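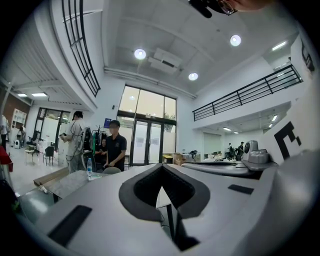 Grurberg Community Food Project — Kitchen and Growing Team

Progress report to the Gutmont Fund, second half of the grant

Hello again, and thank you for your patience with the last set of receipts (I have a proper folder now, I promise). I'll keep to the headings you gave us, more or less, but I'm writing this between lunch and the evening cookery group so forgive me if it wanders.

Cooking sessions

We've fed 153 people since January, which is a good deal more than we put in the bid. The evening group is still the busiest. We moved it to half past six so that people coming off shift at the Gimport warehouse could get to it, and that one change filled the room! The soup and bread morning has been slower. I think it clashes with the toddler group up the road, and I'd like to try it an hour later before we give up on it.

The seven-week course for people cooking on a single hob ran twice. Both times the favourite was the lentil thing with burnt onions, and I've been asked for the recipe so often that we've printed it on cards.

The growing beds

A mixed picture here. We planned for 11 raised beds and all of them are built and filled, but four went in late because the first load of soil was full of glass and had to go back. The supplier took it without a fuss, though we lost most of a month. Broad beans did well. The carrots were a disaster — short, forked and mostly eaten by something before we got to them. Next year I want to give that bed over to chard and stop pretending.

Money

We're underspent on travel and overspent on gas, and almost level overall. With your agreement I'd like to move what's left of the travel line across to cover the winter bills. The café, Đào, has let us have its old chest freezer for nothing, so the equipment line has a bit of slack in it too. I'd rather keep that back for knives, as ours are now very sad indeed.

What's been hard

Storage, mainly. The dry goods cupboard is damp at the back and we've had to throw out two sacks of rice. The landlord has been told (twice) and says it's on the list. Meanwhile everything is up on pallets, and you have to climb a bit to reach the tinned tomatoes.

Next few months

A third run of the hob course, a seed swap, and a go at preserving if we can get enough jars together. I'll send the gas bills and the new sign-in sheets separately, and do ring if the travel money needs a form of its own.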